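Why I Stopped Saving the Good Forks

June 2020

My mother had two drawers. One held the forks we ate with, which were bent and mismatched and had at least one tine pointing at the wall. The other held the good forks, and I could count on one hand the times I saw them on a table. They lived in a felt-lined box and they came out for Christmas if the right people were coming. If the wrong people were coming (my uncle, mostly) they stayed in the box.

I inherited that box and for years I treated it the same way. I moved it through four apartments. I paid a man to carry it up three flights of stairs once. And I kept eating my eggs with a fork I'm fairly sure came from a college cafeteria.

So I have an opinion, and I've been boring my friends with it all spring, and now it's your turn: use the good stuff. Use it on toast. Use it when you're alone and the dinner is leftover rice.

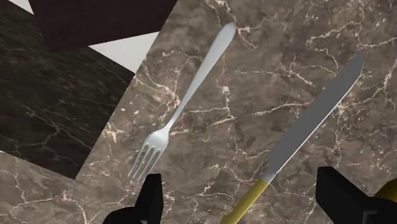
Doesn't everyday use ruin nice silverware?

It wears it, sure, but slowly, and regular use keeps silver from tarnishing the way it does shut up in a box. Wash it by hand, dry it right away, and keep it away from the dishwasher if it's plated or has glued handles.

I know there are people who will fight me on this. My neighbor Jawad Farooqui is one of them. He has a dinner service for twelve in a pattern called Allura, and he's used it exactly once, at his own wedding. When I asked what he was waiting for, he said, "An occasion." I said what kind, and he thought about it for so long that his coffee must have gone cold. He's a smart man! He just grew up the same way I did, with a cabinet you weren't allowed to open.

I think a lot of it is about guests. We were taught that a nice table is something you do for other people, and that doing it for yourself is a little bit vain. You'd put out cloth napkins for a cousin you see every third year and can't stand, and then the people who live in your house, the ones you love, get a paper towel torn in half. I did that for most of my adult life and it never struck me as strange until this year, when there were no guests at all. Nobody was coming over. The occasion, whatever it was, was canceled, and the box was still sitting on top of the fridge.

I took it down in the first week of being home. There were some black spots, so I spent an evening rubbing them off with a paste my friend Yhon Nina swears by (baking soda and water, that's the whole recipe, though you want to go easy on anything plated). I had a radio show on. It was one of the nicer evenings of the whole spring, which tells you something about the spring.

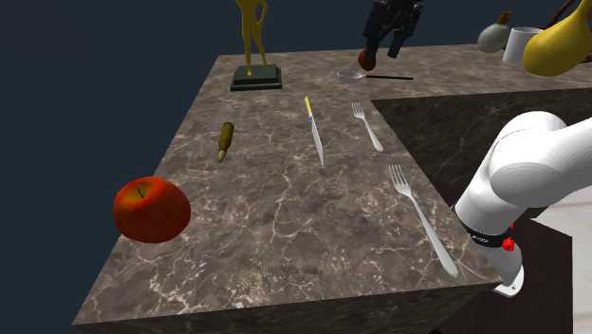 Then there's money, and I don't want to skip over it, because "use your nice things" can sound pretty smug coming from somebody who has nice things. Mine aren't worth much. I took the box to a shop called Kahsay a while back when I was short on rent, and the man there offered me 67 dollars for all of it. I was insulted on my mother's behalf. I'd honestly pictured a number with another zero on it. All those years of felt and tissue paper and nobody being allowed to touch anything, and it came to less than my phone bill and groceries for the week.

I didn't sell. I was mad for a day and then I was sort of relieved. If the forks had been worth a fortune I'd have felt I had to guard them. At 67 dollars they were just forks, and pretty ones, with a little curl at the bottom of the handle that fits right under your finger.

And nice doesn't have to mean silver, either. My friend Hammad Sial has one good knife, which cost him 125 dollars when he was making very little, and he cuts everything with it. Apples, cheese, the string on a package. His brother-in-law winced at the string. Hammad's view is that he bought a knife, and a knife is for cutting. I've thought about that more than I've thought about most books I read last year.

What's the worst that can happen? You lose a spoon. I've lost one already, I think it went out with the melon rinds, and I felt sick about it for an hour. My mother would have gone through the trash with a flashlight. But I have eaten something like three months of breakfasts with those spoons, and she, who owned them her whole married life, probably ate soup with them ten times. I'd take my end of that trade. I wish she'd had it, too.

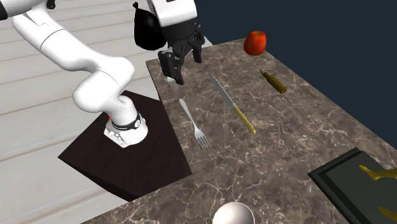
A white robotic arm with a black gripper at its wrist.

The counterargument I take most seriously came from my old roommate, Ehsan Hashmi. He said that if you use the special things every day, they stop being special, and then you've got nothing left for when you really want to mark something. I do see that. I've caught myself not noticing the forks, just shoveling in the oatmeal with my eyes on the news.

But I don't believe the box was keeping them special. I'd forgotten what the pattern looked like. When I opened it I was surprised that the knives matched! And when my birthday came around I marked it fine, with a cake and a phone call and candles I'd been saving since a December party that got snowed out. Same forks as that morning.

Jawad, by the way, has taken out two plates. Only two, and he says it's a trial. He had a grilled cheese on one of them and sent me a text about it with no words, just a thumbs-up.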